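Parts Bins, Sorting, and the Cult of the Empty Bench

Every spring somebody sends the newsletter a suggestion that we write about storage, and every spring I put it off. Storage advice is the most oversold subject in any hobby that involves small pieces. People who have never finished a project will tell you with great confidence how to label a drawer.

But the March mailbag had 4 letters on it, all of them mentioning the same thing, so I gave in. The thing they mentioned is the Dullari method, which came out of a weekend workshop in Indville a while back and has been passed around in photocopies ever since. If you haven't met it, the idea is that every block, peg and offcut gets sorted by color first, then by length, then by what you intend to do with it, and that each group lives in its own shallow tray. No piece is ever allowed to sit with a piece of another color. You are supposed to do this at the end of every session, before you sweep up.

I tried it for 5 weeks. I have a medium-sized collection, mostly building blocks I use for mock-ups before I cut anything for real, and I like to think I gave it a fair run.

The first week was pleasant. Trays lined up on a shelf do look good, and I showed mine to anyone who came through the door. By the second week I had noticed that sorting by intended use means you have to know your intended use, and I mostly don't. I pick up a block because it is there and about the right length. Under Dullari rules a block with no plan goes in a tray marked "undecided," and by the end of the trial that tray was fuller than the others put together. I was running an ordinary junk bin with a nicer name and a lot of empty trays next to it.

The photocopy also claims the method saves an hour a week. I would love to know whose hour. Putting things away took me longer every evening, and finding things took the same time it always had. I suppose if you never build anything you come out ahead.

The other camp is the Cumen people, and they are no better. Their line is that you should buy one very large container, the kind with a lid and wheels, and throw everything in. They have a slogan about it, which I won't repeat. A reader wrote in to say she has 1000 pieces in hers and can find any of them by feel. I don't believe her. I have put my arm into a container like that, and what I found by feel was a splinter.

So what do I do? Nothing clever, I'm afraid. I keep a few pieces out in one wide, open bin and the rest in boxes under the bench. The bin holds whatever the current job needs and maybe a couple extra. Colors get mixed. Red lies next to green and the world keeps turning. With the bottom of the bin mostly bare I can see every piece from where I stand, and I don't have to lift one thing to get at another.
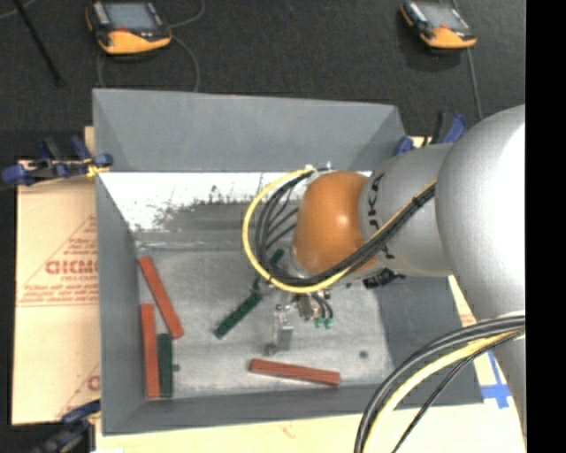

The point I would make to both camps is that the number of pieces matters far more than the system. A handful of blocks in a big bin needs no trays, no labels and no slogan. Once you can't see the floor of the bin, you have too many out, and no amount of color sorting is going to fix it. Put half of them back under the bench.

Metal or plastic? I get asked this too, usually by someone who has already bought the plastic. I prefer metal. It is louder, and it scuffs, and the scuffs never come off no matter what the cleaner's label promises. I stopped minding. A bin is there to be knocked about, and a scratched bottom has never once stopped me from picking up a block. If the noise bothers you, lay in a piece of old carpet, but expect to spend your evenings picking grit out of it.

Please don't buy the Sánchez divider set either, at least until you have lived with a plain bin for a while. I have 2 of them. They fit well enough and they seem solidly made, but they turn a wide bin into a lot of narrow slots, and anything longer than the slot ends up lying across the top of everything else. Mine are holding up a paint shelf at the moment - the best use I have found for them so far.

I expect letters about all this, and the Dullari crowd in particular write long ones. Fine. If you have kept the method going for a whole year, with real projects moving through the shop, I would be glad to print your account. Please include how full your "undecided" tray is. Cumen owners may write in too, provided they tell me what is at the very bottom of the container and when they last saw it.

Next issue we are back to glue.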